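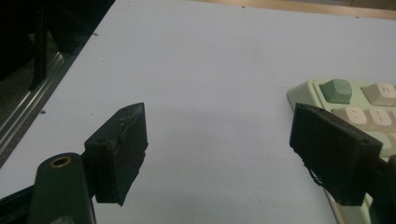
## 3. Materials and Methods

### 3.1 Seed lots

Dry beans of the local variety Lagman were collected from nine growers in February, when most of the crop had been in storage for several months. Five of the growers farm on the slopes above Cunau and four farm on the flat land near Tovlow. All of them save their own seed. None had treated the beans with insecticide, though two of the Tovlow growers mix wood ash into their storage bins, and one Cunau grower keeps dried chili peppers in the sacks. We recorded these practices but did not try to test them, as the number of growers is too small to say anything useful about either one.

Growers were asked to fill a cloth bag from whatever container they would normally plant from. We did not choose the container or the depth. This means the samples reflect what a grower would actually sow, including any beans from the top of the bin, where insect damage tends to be worst. Bags were labeled with a grower code, tied, and carried to the Zeltano seed room the same afternoon.

One bag from Cunau had to be replaced. It had been filled with beans of two colors, and the grower explained that the darker ones came from a neighbor. The second bag came from the same bin after she had picked out the darker beans herself, so this lot had already been through one extra round of hand selection. It is marked in Table 2 and left out of the comparison between the two areas.

### 3.2 Sorting

Each lot was spread, mixed by hand, and divided into quarters until a portion of workable size was left. Sorting was done by sight on a pale, bluish-white tabletop (Figure 2). We had first tried a brown cloth, but small exit holes were hard to pick out against it and the two sorters disagreed often. On the lighter surface most of the disagreements were over wrinkled seed coats, which are hard to judge on any background.

Beans were placed in one of four groups:

- sound
- insect damage (one or more holes, or an egg visible on the seed coat)
- cracked or split
- discolored or moldy

A bean that fit more than one group was placed in the first damage group that applied, in the order given. A split bean with a hole was therefore counted as insect damage. This rule makes the cracked group look somewhat smaller than it was, and readers comparing our results with surveys that allow double counting should keep it in mind.

Crisanto Rivera and Charito Yap each sorted every portion, with the beans mixed again between the two rounds. Where the two counts for a group differed, the portion was sorted a third time with both sorters present and that count was used. Sorting stopped at 4 p.m. each day, when the light from the west windows became uneven. Ceiling lights were left on throughout.

### 3.3 Germination

From the sound group of each lot we drew 300 beans for germination. They were set out on damp paper towels, rolled, and stood upright in covered tubs at room temperature. Towels were checked every morning and dampened when the outer layer felt dry. A bean was scored as germinated when the root was longer than the bean itself. Beans that had swelled but shown no root by the end of the test were scored as not germinated - some of these may have been hard seed that would have sprouted later in the field.

We did not run germination tests on the damaged groups. Several growers told us that they plant beans with a single hole when seed is short, and they expect fair results from them. A test of that practice would be worth doing, but it needs more seed than we were able to collect.

### 3.4 Data handling

Counts were written on paper sheets and entered into a spreadsheet the next morning by whoever had not filled in the sheet. Across all lots, 3167 beans were placed in one of the three damage groups. Of these, 1601 had insect damage, which made it the largest group by a wide margin. Shares were worked out for each lot separately and then averaged within each area, so that a large portion did not weigh more than a small one.

Differences between Cunau and Tovlow were examined with a rank test on the lot values. With so few lots on each side the test can detect only large differences, and we report the individual values in Table 2 for that reason.

### 3.5 Limits of the sampling

The growers were reached through the Zeltano seed exchange and are likely to take more care with storage than their neighbors do. Damage in the wider area may be higher than our figures suggest. We also sampled only once. A bin that looked clean in February could be badly damaged by planting time, especially in Tovlow, where nights are warmer and insects stay active longer. Growers there sow later as well, and the beans spend those extra weeks in the bin.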